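How a Robot Learns to Fold Clothes

Fold a T-shirt and pay attention to your hands. They pinch, lift, drag, let go and pinch again. You do not plan each of these moves. A robot has to be given all of them, either as written instructions or as examples. This article explains the second method, which engineers call learning from demonstration.

Why examples are used

A robot that welds car doors repeats one path. The door is always the same shape and it is always in the same place. Instructions for that job can be written as a list of positions.

Cloth does not work this way. It bends, stretches and hides parts of itself. If you drop the same pair of pants on a bed twice, they will land in two different shapes. A list of positions that fits the first shape will not fit the second. A program trained on many examples can learn what the shapes have in common.

Two ways to give an example

The first way is remote control. A person moves a pair of small arms, and a robot in the same room or in another room copies the motion. This is called teleoperation. Each joint of the robot reports its angle many times a second, and the angles are saved.

The second way is by hand. The person holds a gripper in each hand and does the job directly. The gripper has two fingers, like the ones a robot would have, and a camera that looks along them. No robot arm is needed while the example is recorded.
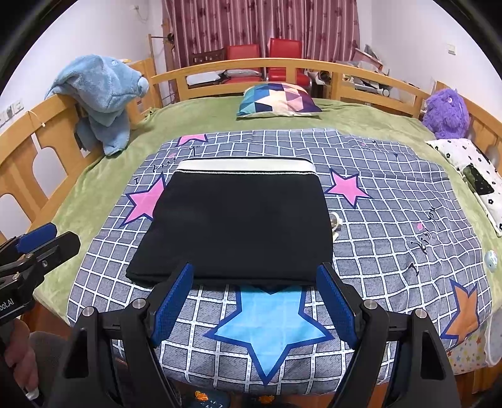
Issue 7

Fenna Hendriks trains demonstrators for a project called Trumik. Her first rule is that a person must work only with the two fingers of each gripper. You have five fingers on each hand, and it is tempting to smooth a wrinkle with a thumb. The robot has no thumb, so it could not copy that step.

Her second rule is to move at an even speed. When the camera moves fast, the picture blurs, and a blurred picture is hard for the computer to use.

What the pads do

Metal and hard plastic slide on fabric. Many grippers have a soft pad on the inner side of each finger. The pad is often textured, which means it has small bumps or ridges. When the fingers close, the pads press on the cloth from both sides and friction holds it. Friction is the force that resists sliding.

Picking up one layer is harder than picking up a stack. Try it with two sheets of paper on a table, using only a finger and thumb. 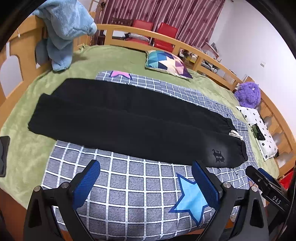 Pants are a useful practice item. They have a waist, two legs and two hems, and each of these can be found by its shape. One common method has three steps:

Lay one leg on top of the other.
Bring the hems up toward the waist.
Fold the bundle again to make it shorter.

Dark fabric adds a difficulty. On black cloth, the line between the legs can be faint, and the program must find it from small changes in brightness. Printed sheets and blankets add another. The program has to learn which edges belong to the clothing and which belong to the pattern underneath.

From examples to motion

The Trumik team has saved 2,690 folding examples. Reijo Partanen checks them before they are used. He removes any in which the clothing leaves the camera's view for too long.

The remaining examples go into a program called a model. For each moment, the model is shown what the camera saw and makes a guess about how the gripper moved next. The guess is compared with the real motion. If there is a difference, the model's numbers are adjusted a little. This is repeated a very large number of times.

Mistakes are useful too. If a demonstrator drops a sleeve and picks it up again, the example shows how to recover.

Words to know

Demonstration: an example of a task, recorded so that a machine can learn from it.
Gripper: the part of a robot that takes hold of things.
Model: a program whose numbers are set by training.
Teleoperation: controlling a machine from a distance.

Try it yourself

You need two pairs of kitchen tongs and a small towel. Hold one pair in each hand and fold the towel in half, then in half again. Use only the tips of the tongs. Write down each time you grasp the towel and each time you let go, then repeat the test with the towel dropped in a heap.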